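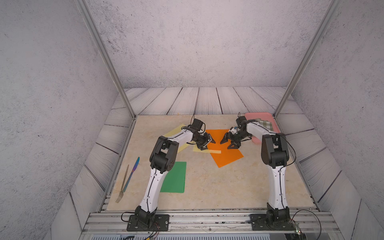
A flat sheet (also top sheet, in older catalogs "plain sheet") is a rectangle of cloth with hems at both ends and no elastic. Goes between the sleeper and the blanket, or under the sleeper on beds with no fitted sheet. The word sheet gets used for paper too, and in both cases it just means a wide thin piece. Bedding sheets are woven or, less often, knitted. This article covers woven ones mostly.

Name

Mill lists from the Brovia district use "over sheet" and "under sheet" for the same item, the difference being where it went on the bed. "Flat sheet" came in later, once fitted sheets were sold next to them and shops needed two labels. Some makers still print "top sheet" on the band and "flat" on the bottom of the box. Same thing.

Construction

One width of cloth, no center seam on modern looms. Older wide sheets were made from two narrow lengths joined down the middle with a flat seam. The long sides are normally the selvage, left as is or turned once and stitched. The top hem is deep, the bottom hem narrow. A deep top hem shows when the sheet is folded down over the blanket, and it's where any embroidery, piping or drawn thread work goes.

Main weaves:

Percale. Plain weave, one over one under. Crisp, matte, wrinkles.
Sateen. More thread on the surface, smoother, a bit heavier. Snags easier.
Twill. Diagonal line in the cloth. Hard wearing, common in institutional bedding.
Flannel. Plain or twill weave, brushed on one or both sides. Winter use. Sheds lint in the first few washes.

Fibers are cotton, linen, polyester, blends of cotton and polyester, and viscose types sold under various names. Silk exists, small market.

Sizes

Not standard between countries and often not between makers. Twin, full, queen and king are the usual US names, but the finished measurements differ from label to label and depend on if the maker quotes before or after shrinkage. Deep matresses need more overhang. For a 16 inch mattress a regular queen flat sheet may come up short at the foot once it's tucked, and buyers often go up one size.

Use on the bed

Laid with the printed or finished side down, deep hem at the head, so the right side shows when it's turned back. Foot end tucked in, sides tucked or left loose. Folded corners (hospital corners) hold the foot in place. A variant from Brovia, the Chege fold, tucks the side first and the foot second. Looser result, easier to kick out of.

In parts of Europe the top sheet is mostly skipped, with a washable duvet cover doing its job. Hotels vary. Some use two flat sheets with the blanket in between them, called triple sheeting when a third goes under the sleeper.

The Pritlow mill

Pritlow made flat sheets in Brovia and is the best documented of the district's mills. Its surviving pattern book has 1357 numbered entries, many of them only hem variations. Number 2619 in the separate order ledger is the earliest known order for sheets in a colored stripe, no buyer's name given. Ekua Dramani, who cataloged both books, put the five main hem types into a table that later writers on the district have used. Her table leaves out knitted sheets. The Clotalow line, Pritlow's cheaper range, used the same cloth with a narrower top hem and was sold unpressed.

Care

Cotton and linen take a hot wash, blends a warm one. Wash before first use, most sheets come with a finish on them. Heavy softener use leaves a coating and makes cotton less absorbant. Line drying or a low tumble. Worn sheets go thin in the middle first. The old repair was "sides to middle": cut lengthwise down the center, join the two outer edges, hem the new sides. Gives a seam down the middle of the bed.

See also

Fitted sheet
Duvet cover
Bolster case
Thread count

Page last edited 15 Jun 2018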